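Workshop notebook, January
4 min read

Cold start this morning, so I let the heater run a while before touching anything with a torque figure attached to it. Main job is still the front end on the Kubiak 300. She came back from the Letasgate club day with the same complaint as before, that nervous wobble over the crest on the back straight, and Yoon-hee Hong (who rode her for two of the sessions, bless her) was very good at telling me exactly where it starts. Throttle wide open, front going light, bars begin to flutter, and then it settles as soon as the weight comes forward again. She says it's no worse than it was in the autumn, but no better either, and I'd rather like it to be better before the season opens.

Forks out by mid-morning. The oil in the left leg was a fair bit darker than the right, and when I measured the levels there was a difference of 8 mm between the two. That's me, I think. I did the right leg the night before the last meeting and the left the next morning in a hurry in the paddock, and I remember being called away halfway through by somebody wanting to borrow a chain splitter. Both now flushed, filled and set level with each other. I've written the level on tape inside the lid of the fork tool box, so whoever does them next can please use that and not the old number pencilled on the wall!

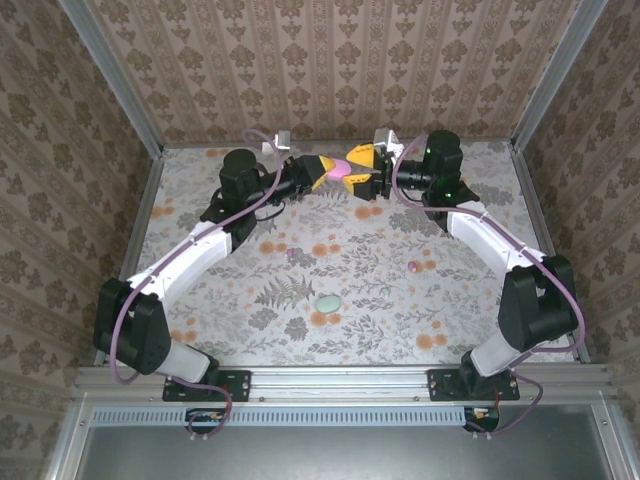 The two arms and the small pink piece.

Then the head bearings. I'd been putting these off, if I'm truthful, as the bottom race on this frame is a pig to drift out, but it came away much more kindly than last time with a bit of heat. There's a faint notch dead ahead, which you can feel with a fingernail better than you can see it. Not enough to fail scrutineering, but quite enough to upset the steering on a short, light bike like this one. New set going in tomorrow. The Mesora ones in the drawer are the right size – I checked them against the old races twice over, after that business with the rear wheel spacers.

Yoon-hee looked in at tea time and we had a long chat about the steering damper. She'd like it wound on by 2 clicks and left there. I'd sooner sort the bearings and forks first, run it with the damper where it is now, and only then start adding clicks, otherwise we shan't know which change did the good. 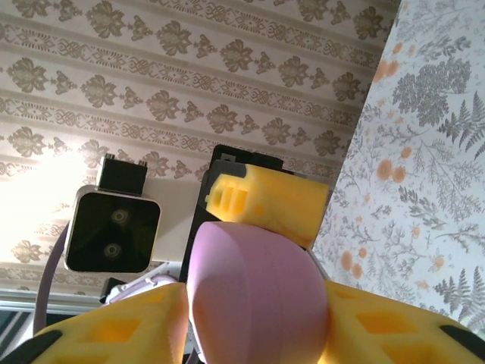
She saw the sense in that, and we agreed she'll do 10 laps at the test day with nothing altered from how I send it out, then come in and tell me what she felt before anybody picks up a spanner. After that she can have her clicks.

Other bits while I think of it. Rear tyre has another practice day in it but not a race. Front pads fine. The Lala bike still wants its gear lever straightening and I've not so much as looked at it, sorry, it's behind the compressor with the seat off. Somebody has had the small needle-nose pliers again.

For tomorrow: bearings in, yokes back on, wheel in, then check the alignment with the long straight edge. Ring about brake fluid, we're down to the last bottle.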